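Mazza opens household waste sorting program in Usstead

USSTEAD, 10th May – Mazza, the family company known for its kitchen and bathroom goods, today opened a new program to help households in Usstead sort their small daily waste at home. The program will run until November and is free for all residents who sign up.

In the first stage, 290 homes will take part. Each home receives a printed guide, a set of labels and a visit from a Mazza adviser, who looks at how the family throws things away now and suggests small changes. 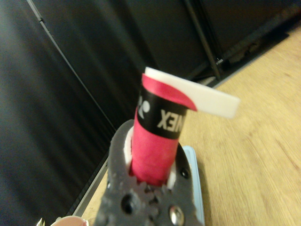
The company made a trial of the same program last year in Ostorau. The 50 families there wrote down what they threw away during one week, and again after two months. The most common mistake was to put soft plastic together with paper. Many of the families also told us that they had no bin at all outside the kitchen, and so everything went into one bag.

"People want to sort, but they do not want to walk across the house with every small piece of plastic," said Lino Morelli, director of Mazza. "We must bring the sorting closer to them – to the desk, the bathroom, the child's room." 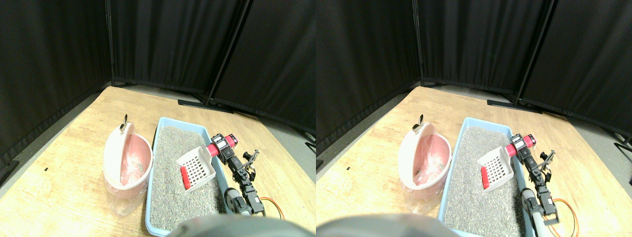

Italo Greco

The guide was written by the Mornik Center for Home Economy and has short chapters on packaging, batteries, textiles and food remains. A large print edition can be ordered by telephone. Schools in Usstead may also ask for copies, and 600 of them are already reserved for this purpose.

Residents can sign up at the Usstead town library or in any Mazza shop. Places in the second stage will be given in the order in which the forms arrive.

Press contact: Mazza Press Office, Usstead

Related news
Mazza moves its spare parts service to Ostorau
Mornik Center publishes new advice on storing food
Opening hours of Mazza shops in November
Usstead town library extends its evening hours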